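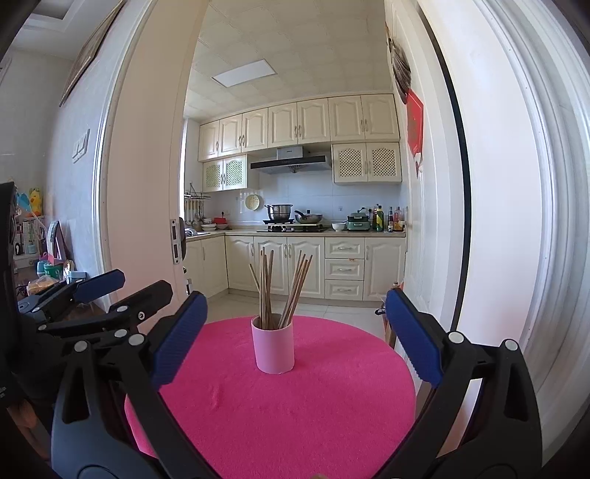
**[Textiles / Dyeing & Colourfastness]**

**Re: Crocking on reactive reds after second wash**

On Thursday, Villads Kárason wrote:

> I have dyed two lengths of cotton with the Salehi magenta at 40 g/L salt and both still mark a white cloth when rubbed damp. Dry rub is fine. I rinsed cold until clear, then one hot wash. Is this a fixation problem or a rinsing problem? I would sooner not strip 19 metres and start over.

Villads,

Rinsing, most likely. Poor fixation usually shows as a pale shade as well, and you don't mention one. Hydrolyzed dye sits in the fibre without bonding and cold water shifts very little of it. A clear cold rinse tells you the salt is out and not much else.

What I would do before stripping anything:

1. Cut a swatch and weigh it.
2. Soak it overnight in plain hot water in a covered pail. Start as hot as the pail will stand.
3. Press it between two pieces of white cotton while still wet and leave it to dry flat.

If the white stays white, treat the full length the same way. If it picks up colour, change the water and repeat. Magentas often need three soaks; turquoise is worse.

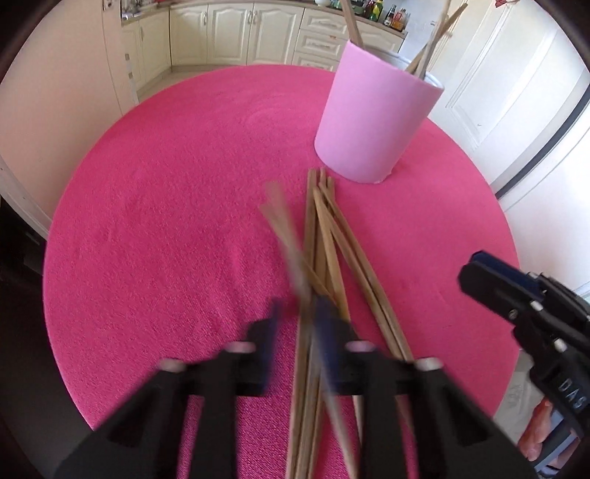

Check your water too. Ours is hard, and the same recipe gave me trouble until I added softener to both the dyebath and the first hot soak. I use Clostent at the label rate. Nenton should do the same job, but I haven't run them side by side.

On salt: 40 g/L is low for a full-depth magenta in a long bath. It will cost you yield, and the extra unfixed dye all has to be washed out afterward. My notes for a 300 g load on the Zisura recipe are on the list archive, message 515. Ignore the soda ash figure there, as I corrected it in the follow-up.

Please post the swatch result either way.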